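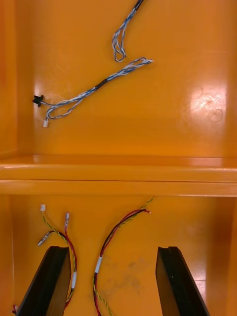
**De:** Radosław Makowska
**Para:** lista teleop-cableado
**Asunto:** Re: [teleop-cableado] Criterio de agarre en pares trenzados

Respondo por partes, porque en el mensaje original hay dos problemas mezclados.

> Hemos grabado 300 demostraciones por teleoperación con el armario naranja y la política sigue fallando en los pares azul y blanco. Con los mazos rojo, negro y amarillo-verde no vemos lo mismo. ¿Conviene pedir a los operadores que agarren siempre por la funda negra, o dejamos que cada uno coja el cable por donde le resulte más cómodo? En Nemilier nos dijeron que la variedad ayuda. Además, el ajuste de la escala del mando maestro cambió a mitad de la campaña y no sabemos si hay que tirar lo anterior.

**1. Punto de agarre**

Por la funda, siempre que el par la lleve. El par trenzado sin funda gira sobre su eje al cerrar los dedos, y ese giro no lo registra ningún encóder. El operador lo corrige mirando el monitor y en el registro solo queda una rotación de muñeca sin causa aparente. La política aprende la rotación y la aplica también cuando no hace falta.

En Huvach comparamos dos series con el mismo operador: agarre libre y agarre en funda. La segunda necesitó menos correcciones en la fase de aproximación y las trayectorias quedaron más agrupadas. La variedad que recomienda Nemilier me parece útil en la pose inicial del brazo y en la caída de los cables. En el punto de contacto introduce dos estrategias distintas para una misma observación, y con clonación de comportamiento eso suele acabar en un promedio que no agarra nada.
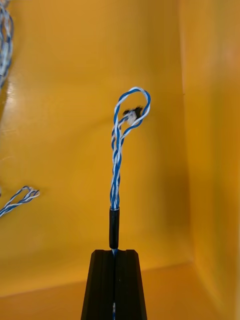 Pedid también que el cable quede en la junta entre los dedos, con el eje de la funda paralelo a la muñeca. Si entra inclinado, es preferible abrir y repetir el cierre dentro de la misma demostración. No recortéis ese tramo: los reintentos son casi el único ejemplo de recuperación que va a ver el modelo.

**2. Extremos en bucle**

Un par cuyo extremo se dobla sobre sí mismo no ofrece una punta clara. Si la tarea está definida como «llevar la punta al borne», cada operador interpretará una cosa. Propongo definir el objetivo respecto al borde superior de la funda y dejar la punta fuera de la anotación. En los mazos con manguito blanco de etiqueta se puede usar el manguito con el mismo fin.

**3. Cambio de escala**

No hace falta tirar nada si guardasteis las poses del efector en el sistema de la base. Si solo tenéis los incrementos del mando, hay que reescalar la primera parte con el factor antiguo y comprobar unas cuantas reproducciones en el robot, a velocidad reducida. Con el conversor de Brallotari, atención al campo `scale`: lo lee una vez al abrir la sesión y no detecta cambios posteriores.

**4. Cantidad**

Antes de llegar a 1.000 demostraciones, entrenad con las que cumplan el criterio del punto 1. Nosotros pasamos de 760 a un subconjunto bastante menor y la tasa de cierre correcto no bajó. No tengo datos con otra pinza, así que no lo extrapolaría sin probar.

Queda pendiente la guía manual. Kälin la usa para la inserción final y teleoperación para el resto; el inconveniente es la mano del instructor dentro del campo de la cámara de muñeca. Si alguien tiene registros mixtos con las marcas de tiempo bien alineadas, me interesaría ver cómo resuelve la transición entre los dos modos.

Subo el script de filtrado al repositorio el sábado.

R. Makowska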